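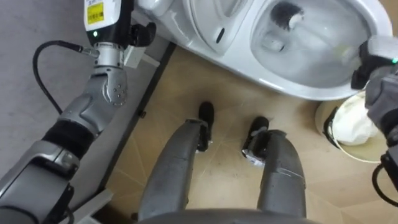
*Fig. 2. Sanita branca, vista de cima.*

## 4. Instalar a válvula de enchimento Gisard

Reserve 30 minutos, ou um domingo inteiro se a casa for antiga.

1. Feche a torneira de segurança. Se ela não rodar há anos, feche a água geral e guarde as ameaças para depois.
2. Descarregue o autoclismo e retire o resto da água com uma esponja.
3. Desaperte a porca inferior com chave de 30. O balde vai por baixo **antes** deste passo.
4. Coloque a válvula nova com a junta cónica por dentro do depósito.
5. Aperte à mão e dê mais um quarto de volta com a chave.
6. Regule a boia até a água parar 2 cm abaixo do tubo de descarga.

> **Atenção:** a louça racha sem aviso e a garantia não cobre entusiasmo.

**Nota:** nos depósitos Karnham, a junta vende-se à parte (kit Borley, peça 9). O kit traz duas, pois uma costuma rolar para trás do móvel.

Abra a água devagar. Se pingar, repita o passo 5. Se continuar a pingar, veja a secção 9, «Fugas persistentes».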